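What the arms at Skulerum do to the packing room

Skulerum has had the two-armed packing cell running on the spare-parts side for 13 weeks now, and the management note that went round on Monday calls it a success. It says 3418 parts have been picked into bins without a lost-time injury. Fine. There wasn't a lost-time injury in the 13 weeks before it either, and the note leaves that out.

I went over to see for myself. The arms are slower than the people they stand next to. Skustel, the firm that put them in, admits this and says speed was never the point, although it was the first thing on their slides last September. The point these days is "consistency." What I saw was a bench where every bin has to be set down in its proper place, every part has to be fed in the right order, and a person has to come over when a grip fails. That person used to be a packer. She is still on a packer's rate, and she now spends her shift listening for a beep.

Fidelina Cabrera, from the late shift, put it to me more kindly than I would. She doesn't miss the bending, and her wrists hurt less. What she misses is deciding anything. When a rush order came in she used to swap the bins around and get on with it. Now she has to raise a ticket, and Skustel answers tickets between nine and three.

The plan is to move 34 jobs to "cell support" by the end of the year. We have asked three times what cell support pays, who trains for it and what happens to anyone who would like to stay on hand packing. The answer each time is that roles are evolving. A role can't evolve on the old rate with an extra page of duties, and we've said so in writing.

None of this makes the arms useless. The heavy lines could use some help, and people there have been asking for it for years. They got a new trolley. The cell went to the light parts, where the demonstration looks good.

The next meeting with management is in the canteen. Bring your payslip if your duties have changed.

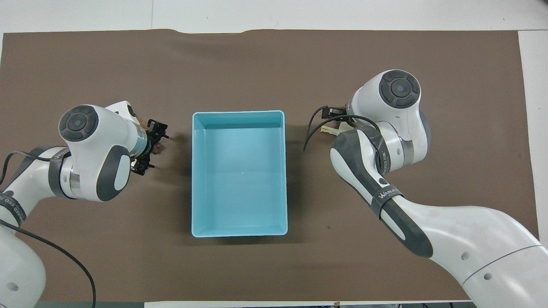 Rocío Villca writes that you're too hard on the thing. Her shoulder is better than it has been in years, she'd take the beeping over the old bench any day, and what she wants from the meeting is the rate, settled and backdated, before anyone argues about the rest.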